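Flanagan Digital Access Program
Progress report to the Werka Fund, June 2026
Prepared by Saoirse Mulligan, program manager

Summary

The program gives refurbished desktop computers to adult learners and runs the basic skills classes that go with them. Since January we have placed 87 computers in homes and enrolled 90 learners at our two sites, Pitel and Revlow. Spending is within budget. One item, the evening class at Revlow, is behind schedule and is covered below.

Computers

Most of the machines come from office clear-outs. Each one is wiped, checked and given a fresh install before it goes out with a monitor, keyboard and mouse. Older towers are still worth taking, as the parts are easy to reach and most will run a browser and a word processor without trouble.

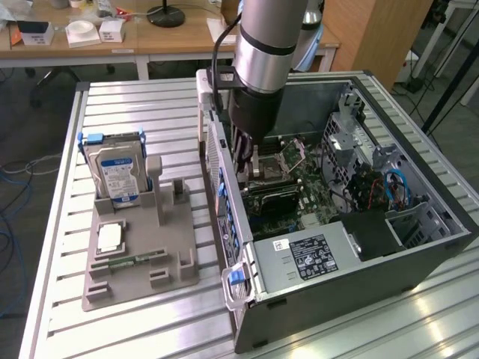 Demand is strongest among families with school-age children who share one phone. At Pitel the waiting list was closed for part of the spring and has now reopened. We changed the application form from four pages to one, and fewer applications now come back incomplete.

Monitors are harder to get than towers. We had planned to rely on donations for both, but in April we bought a small batch of used screens at a total cost of $736. This came out of the equipment line and did not need a transfer.

Classes

Each course runs for 7 weeks. The sessions cover email, passwords, online forms, job applications and the county benefits site. Learners asked for more time on passwords and less on spreadsheets, and the spring course was adjusted to match.

Attendance at Pitel was steady. At Revlow it dropped after the bus timetable changed, and several learners told us they could no longer get home after the evening session. We have moved that class to late afternoon for the summer. The second evening course, which should have started in May, will now start in September.

Support after placement

Learners can call the help line two afternoons a week. The most common calls are about forgotten passwords, printers and home internet bills. Very few are about faults in the computer itself. When one does come in, we normally swap the machine and look at the fault later.
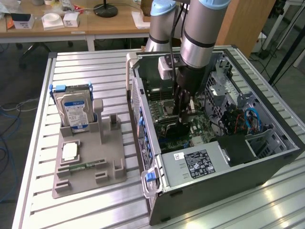 Budget

Staff costs are on target. Room hire at Revlow is lower than planned due to the delayed course, and we would like to carry the difference into the fall. Printing costs rose slightly after we reprinted the learner handbook in Spanish.

Next period

Start the delayed Revlow course in September.
Agree on a regular supply of monitors with at least one local employer.
Send the learner survey to everyone who received a computer this spring.
Confirm with the Fund whether the room hire underspend can be carried forward. We need an answer before the fall rooms are booked.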